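Gripper closes fine on the table but hits the wires in a dish rack. How to approach the cups?
Asked in Student Projects > Arms and Grippers
100 views, 2 answers

Hello all. I am in a university robotics club and our team prepares for a contest with the name Kandesier. The task is household work: the arm must take cups out of a dish rack and put them in a marked area. We have a two-finger gripper with a small camera at the wrist. Our software for choosing the grasp is called Bite, it was written by older students and I am now responsible for it.

On an open table Bite works well. In the rack it is another story. I run it 15 times from the same start position and in 11 of them a finger touched a wire before it touched the cup. Then the motor current goes up, the program believes it has the cup, and the arm lifts nothing.

I put one view from the wrist camera, so you can see how much wire there is to go between.
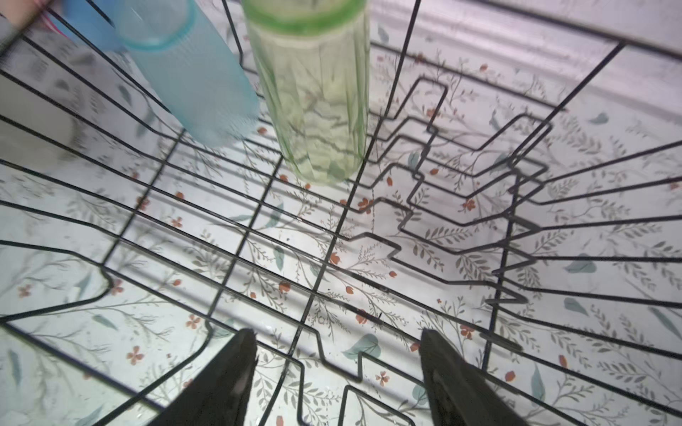 lalance_arm_student
9 March 2018

What I tried already:

I made the opening of the fingers smaller before going down. It helps a little with the wires but then there is not enough margin for the wider cups.

I tried to remove the wires from the image by color, because they are black. But our fingers are also black, so I must mask them separately, and with the see-through cups the wires appear through the wall of the cup and my filter makes holes in the cup.

The liner under the rack has a pattern with branches and small flowers. The edge detector likes this pattern very much. I can ask to change the liner at our place, but the rules say that the background in the contest is not known before, so I prefer to solve it properly.

My question: is it better to improve the image part, or to change the way the arm approaches? We have only until November and I can not do both things well. Our club is in Jetivthorpe and we have no teacher for this subject, so please explain simply if it is possible.

Additional information, as a comment below asked for it. The cups are not always standing. When we practice, some of them lie on the side in the rack, and these are the worst case for us.

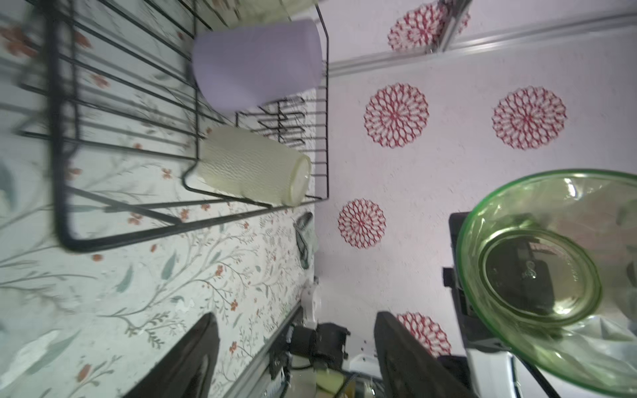
For a lying cup Bite still gives me a grasp from directly above, with the fingers across the diameter. I think this is correct in theory, but both fingers must then go down beside the cup, where the wires are. With a standing cup I could hold only the upper part and stay far from the wires. I also thought to put one finger inside the mouth of the cup and one outside, but I am afraid to push the cup away when the angle is wrong.

Answer 1 (accepted)

Change the approach first. I was on a team with a similar task, and we spent a whole semester on segmentation before we saw that a perfect mask would not have saved us. The fingers were simply going to places where there was metal.

Two things worked for us. First, do not let the grasp planner choose freely. Give it the direction of the rack wires as an input and permit only grasps where the flat of the fingers runs parallel to the nearest wires. You lose many candidates but the ones that stay are reachable. You can measure the rack direction one time at the start of the run, it does not move much.

Second, stop trusting the motor current alone. Check the finger opening when the current rises. If the fingers are much wider apart than your cup should allow, you are pushing on a wire. Open, go up a little, turn the wrist a few degrees and try again. We allowed 2 retries for each cup and then went on to the next one.

For the lying cups I would really try the rim grasp you describe. Come in along the axis of the cup, slowly, and close before you lift. If it slides away from you, let it slide until it rests on something and then close. For clear cups, use the rim if it has a stronger color than the wall, it is much easier to find.

Comment from lalance_arm_student: Thank you, this is very clear. The check of the opening I can add this week. For the wrist turn I must ask the person who did the joint limits.

Answer 2

just use a suction cup? we did that for boxes and it was no problem at all

Comment from lalance_arm_student: Thank you, but the rules say the gripper must have fingers. Also one of our cups has a surface with dimples and I think the air would go out.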